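At Farooqui, the Siltonton kitchenware firm, sorting returned tableware used to take six people. Since June, two robot arms have shared the job. Narendra Dubey, 28 years on the floor, now sets up their table and teaches them new moves – he says his back hurts less, but he misses the talk.

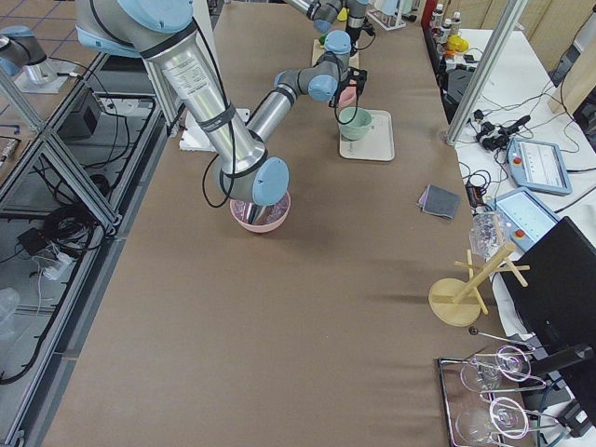 Rirlow Magazine – Work Desk

One arm has its tool end in a pink bowl, the other holds a small pink cup over a green bowl. No jobs were cut, though two people moved to packing.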